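Rin Hattori, Dec 9, 2025

1/ I've now been told by four separate people that I have to try aged flounder at the new counter on Wirer Street. Fifteen days in the fridge, they say, like it's a medal. So I went. Thread on why I'm not buying it.

2/ First, the price. The tasting set is $61 before drinks and the flounder is the second piece. You get one. It's the size of a domino.

3/ It tasted fine! Soft, a little sweet, a bit of that cheesy thing old white fish gets. What it didn't have was any chew. I like flounder because it fights back a little. If I wanted something that gave up the second it hit my tongue I'd order egg.

4/ The chef (polite, quick hands, no complaints there) told the couple beside me that fresh fish "has no flavor." You hear this everywhere now. It's half true and people repeat the half that sells.

5/ The true half: right after the fish is killed the muscle is firm and pretty mild. As it rests, stuff in the flesh breaks down and you get more of the savory taste. A day or two does a lot for flounder. Nobody serious argues with that.

6/ The other half is that texture goes the opposite way. Every day you gain some taste and lose some bite. At some point you've traded away the thing that made it flounder. Where that point sits is a matter of opinion, and mine is well short of 15 days.

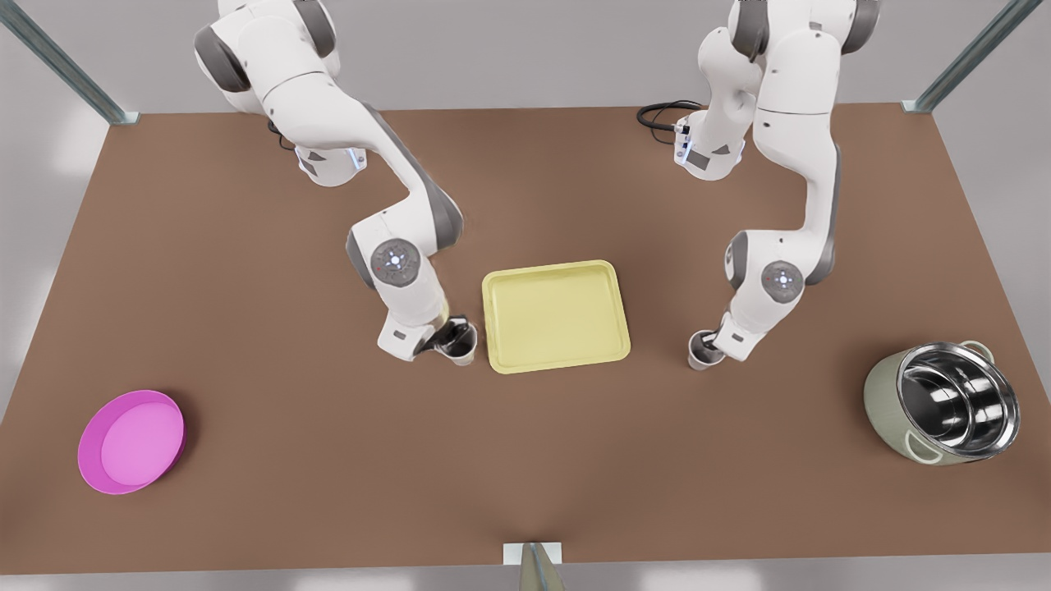 7/ Also, how would you check? The menu says 15. Could be eight. Could be a fish that didn't sell last week and got a promotion. I'm not saying that's what goes on at this place. I'm saying a number on a card is a number on a card.

8/ I asked what day the fish came in and got "it depends on the fish." OK. Mine was already on the plate, so which day did it depend on?

9/ Aisyah Chin, who has eaten way more sushi than me, replied to my grumbling last night that big tuna and yellowtail can take the time and lean white fish mostly can't. I'm with her on tuna. I've had yellowtail after a week that was great. Fat gives you something to work with.

10/ The engawa, on the other hand. That's the strip along the fin, fatty and crunchy, the best bit of the whole flounder as far as I'm concerned. They served it torched with a sweet soy on top. Why? It already has fat. It already has crunch. Now it tastes like a barbecue chip.

11/ Things I did like, so I don't get yelled at: the rice was warm and had real vinegar in it. The clam was lovely. Tea refilled without asking.

12/ Femi Oyewole wants to know where I'd send people instead. Tello, the little place by the bus depot. Flounder there gets a night wrapped up in the fridge, sometimes two, a pinch of salt and a squeeze of citrus. No speech. Go at lunch.

13/ Ask for it without soy sauce first. If the cook looks offended when you ask, eat somewhere else.

14/ And please don't try the long version at home with a supermarket fillet because a video said paper towels are enough. The places that do it well start with fish that was bled and handled properly from the boat on, and they trim off a lot before you ever see it. Your fillet has had a very different week.

15/ Itsuki Kinoshita says I should go back in May and order it again before I make up my mind. Flounder in May is thin and tired from spawning where he and I grew up, so either he's forgotten that or he's setting me up.

16/ Might go back for the clam.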